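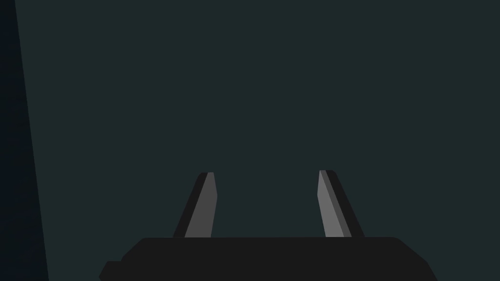
Spent most of the day on the Haltmont trial, the simulator licence they have lent us until the end of the month. Duván got it installed on the old desktop before I was in, so I started straight away with the wrist view. It is very plain. Two grey fingers standing up from a black block, a flat dark green-grey behind them, and a darker strip down the left that I could not place. No shadows at all on the background. I wrote that down as a mark against it, then crossed it out again, as we only want to test the grip timing and don't need it pretty.

14 July 2020, so 30 days since Sizwe first asked them for a quote. It came at lunch: 735 for one seat, 900 with support. Zanele thinks we should pay for the support. I would sooner see how they answer a free question first, so I sent them two, one about the dark strip and one about saving the jaw opening between runs. No reply by five.

Did 43 runs in the afternoon with the jaw empty, only opening and closing. It stopped once, at the point where I changed the speed while it was moving. Started it again and carried on. The manual says nothing on this -- or nothing I could find, and the index is poor.

Radwan's package, which we had in May, was slower to set up but had a proper log. I miss the log. Must ask Duván if he kept the old files.

Nobuhle rang about the Gravthorpe visit and wants a page from me on both products. Told her Friday. Rain on the way home, left my coat at work. Beans on toast, bed early.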